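로봇공학 캡스톤 프로젝트 최종 보고서
제목: 상용 빈 피킹 키트 Stirnus의 도입 적합성 평가
팀원: Emil Danzer, Ebuka Iyamu, Zawadi Mfaume
지도: Raed Hourani
제출일: 2023년 8월 3일 목요일

1. 과제 배경

본 과제는 Oravec사가 판매하는 빈 피킹 키트 Stirnus를 학과 실습실의 기존 로봇 팔에 장착하고, 다음 학기 실습 과목에 쓸 수 있는지 검토한 것이다. 실습 과목에서는 그동안 규격이 일정한 알루미늄 블록만 집어 왔다. 모양과 재질이 섞인 물체를 다루는 과제를 넣자는 의견이 5월 중간 발표에서 나왔고, 자체 제작과 키트 구매 가운데 구매 쪽을 먼저 검토하기로 했다.

키트 가격은 교육기관 할인을 적용해 1190유로이다. 구성품은 그리퍼, 장착용 브래킷, 공압 호스와 피팅, 제어 소프트웨어 사용권이다. 로봇 팔과 카메라, 빈은 포함되지 않는다.

2. 설치

설치에는 이틀이 걸렸다. 기계 조립은 반나절 만에 끝났고 나머지 시간은 대부분 통신 설정에 썼다. 설명서의 배선도는 이전 버전 커넥터를 기준으로 그려져 있어 실제 핀 배치와 맞지 않았다. Oravec 기술지원에 문의하여 다음 날 수정본을 받았다. 이 수정본은 제품 홈페이지에 아직 올라와 있지 않다.

케이블 정리도 예상보다 손이 많이 갔다. 손목 축을 크게 돌리면 호스가 당겨지는 자세가 있어 해당 관절의 회전 범위를 소프트웨어에서 제한했다. 키트에 들어 있는 케이블 타이만으로는 고정이 부족했고, 실습실에 있던 클립을 추가로 사용했다.

3. 작업 환경

빈은 금속판으로 된 것을 썼고, 로봇이 벽을 건드려도 밀리지 않도록 뒤쪽 모서리를 클램프로 고정했다. 시험 물체로는 딱딱한 장난감 블록, 봉제 인형, 구겨진 반투명 물체 등을 섞어 사용했다. 배치는 매번 손으로 흩어 놓는 방식으로 하였다.

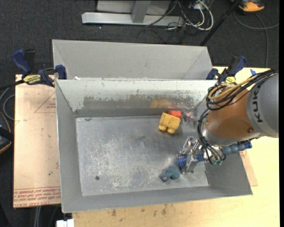 그림 1. 금속 빈 안의 시험 물체와 KUKA 로봇 팔에 장착된 그리퍼

금속 빈은 튼튼하지만 인식 면에서는 불리했다. 벽면에 물체의 색이 비치면 소프트웨어가 반사된 부분까지 물체의 일부로 묶는 경우가 있었다. 노란색이나 주황색 계열의 물체가 뒷벽 가까이 있을 때 이 문제가 두드러졌다. 조명 각도를 낮추자 줄어들었으나 완전히 없어지지는 않았다.

4. 시험 방법

물체 종류마다 18회씩 집기를 시도하였다. 물체를 들어 올려 옆 빈의 상공까지 옮기고 그 안에 놓으면 성공으로 기록했다. 도중에 떨어뜨리거나, 벽과의 접촉으로 정지하거나, 인식하지 못해 시도 자체를 포기한 경우는 모두 실패로 처리했다. 시험 중 파라미터는 바꾸지 않았다. 기록은 Mfaume가, 비상정지 담당은 Iyamu가 맡았다.

5. 결과

블록은 빈 가운데에 있을 때 안정적으로 집혔다. 실패는 대부분 벽이나 모서리에 붙은 경우에 나왔으며, 그리퍼 폭 때문에 손가락이 들어갈 틈이 모자란 것이 원인이었다. 봉제 인형은 위치의 영향을 덜 받았다. 표면이 눌리면서 손가락 사이에 잘 물렸고, 실패는 5회였다.

반투명 물체의 결과가 가장 나빴다. 18회 중 8회만 성공했다. 깊이 값이 비어 있거나 바닥 높이로 잡히는 일이 잦아 그리퍼가 물체를 누르고 멈추곤 했다. 제품 안내서에는 투명 재질을 지원한다고 되어 있으나, 별매 인식 모듈 Disia를 함께 쓰는 조건이라는 설명은 부록에만 있다. 본 팀은 이 모듈을 시험하지 못했다.

6. 사용성

소프트웨어 화면은 단순하고 첫 동작까지 가는 순서가 명확하다. 오류 메시지는 번호만 표시되어 매번 설명서를 찾아야 했다. 집기 실패 이력을 파일로 내보내는 기능이 없어 결과를 표에 직접 옮겨 적었다. 실습 조교 Emmanuel Mwakalinga에게 설명서만 주고 기본 동작을 실행해 보게 하였는데, 좌표계 보정 단계에서 한 차례 도움이 필요했다.

7. 결론 및 제안

블록과 봉제 인형 위주의 실습이라면 현재 구성으로 운영할 수 있다. 투명하거나 구겨진 물체를 과제에 넣으려면 인식 모듈을 추가로 구매하거나 해당 물체를 심화 과제로 돌려야 한다. 구매 전에 Oravec에 수정된 배선도와 오류 번호 목록을 정식 문서로 요청할 것을 제안한다.

남은 작업은 무광 처리한 빈에서 같은 시험을 반복하는 것이다. 시험 기록표와 관절 제한 설정값은 실습실 공용 폴더에 보관하였다.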